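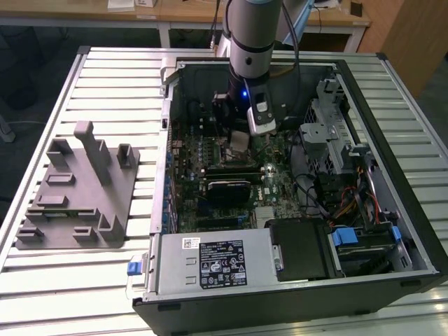
Sorting out twenty-odd years of files, part one
May 16, 2024

So I finally started on the old computer stuff. I've been saying I would do it since we moved to Clollham, and every spring I find something more urgent, like descaling the kettle. But then my cousin Ishbel Urquhart wrote to ask if I still had the recordings of our grandmother telling the story about the goat and the ferry, and I said of course I do, and then I spent an entire evening finding out that I had no idea where they were.

That was the push I needed. I now have a kitchen table covered in drives, a notebook with coffee on it, and opinions.

First, the lay of the land. I have never been a person who deletes things. What I do instead is get a new computer, copy everything from the old one into a folder called "old computer," and start fresh. Which sounds fine until you've done it four times and you have a folder called "old computer" inside a folder called "old computer" inside one called "OLD do not touch." I opened that last one with real fear. It was mostly PDFs of manuals for things I no longer own (two bread machines!) and a spreadsheet comparing mattress prices.

The rule I set myself was 40 minutes an evening, with the kitchen timer on. I stole this from Alfredo Dimaculangan, who used it to get through his late father's paperwork and swears by it. You stop when the timer goes, even if you're in the middle of something good. I broke it on the second night, when I found the email archive from my first job. I'm not sorry. We used to sign off with full names and fax numbers, and someone in accounts wrote a 300-word message about a missing stapler, copied to everyone including the Desden office, which was in another time zone and had never met the stapler.

Anyway. Photos were the worst of it, as I'm sure they are for everybody. I had the same vacation saved in five places, sometimes rotated, sometimes shrunk down for email, once with every single file renamed "beach" and a number. I tried one of those programs that hunts for duplicates and it frightened me by offering to remove 700 pictures in one click. Maybe it was right! But I couldn't do it. I went through them by eye with the radio on, and I'm glad, because the "duplicates" of my sister's birthday were a burst of her laughing and each one is a little different. I kept them all. Yes, I know.

What I've ended up with is one big folder per year, and inside each year just three: photos, paperwork, and everything else. I started out with a much fancier system. It had categories and subcategories and a color code, and it lasted until I had to decide whether a scan of a postcard from a hotel was a photo, a letter or travel. Years are good because I nearly always know roughly when a thing happened, even if I couldn't tell you what I'd have called it at the time.

A few things I've learned, in case you've got your own pile waiting:

Don't start with photos. Start with downloads. Downloads are almost all garbage and it makes you feel powerful.

Read the names of the folders out loud. If you can't say what's in "misc_new_2_real" then you have to open it, sorry.

Copy first, tidy second. I did my whole tidy on a copy and left the original drives alone in a shoebox, and I have already had to go back to the shoebox twice. The second time was for my own tax return, so please be gentle in the comments.

Label your drives! With a pen! I have one that says "Okow" in my handwriting and nothing else. Okow was the choir weekend we all went to, the one with the thunderstorm and the terrible soup, so I got very excited and made tea and sat down properly to look. It was fonts. Just fonts, hundreds of them. I have never in my life used a font I had to go and find.

I did have a nice moment with the documents, though. There was a set of letters I'd typed up for our old neighbor, Mr. Stankevičius, when his hands got bad -- he'd dictate and I'd type, and then he'd make me read it back and change one word. There are so many versions of each letter. "Letter to brother 2," "Letter to brother 2 better," "Letter to brother 2 better, Tuesday's is wrong." I'd forgotten how funny he was. He once spent a whole paragraph insulting a plum tree. I printed a couple and put them in the drawer with the real letters, where I think they belong.

And the recordings? Found them! They weren't in audio, or music, or family, or anything sensible. They were in a folder called "recipes," and the reason is that Grandma gave me her dumpling recipe in the middle of the goat story and I apparently thought that was the important part. The sound is pretty rough. There's a clock ticking all the way through, and somebody is washing dishes, and at one point she stops to tell me my hair is in my eyes. I played it for Ishbel over the phone and neither of us said much until the ferry bit, and then we both did the voice.

The dumplings call for "enough flour," by the way. I've made them twice now. The first batch fell apart in the water and the second could have held a door open, so enough is somewhere in between.

I've got 208 files left in the "everything else" pile for the early years, and after that it's the box of camera cards, which I haven't even opened. If anyone has a good way of keeping scanned letters together so the pages stay in order, please tell me. Right now mine are going page 1, page 10, page 2, and it's making me crazy.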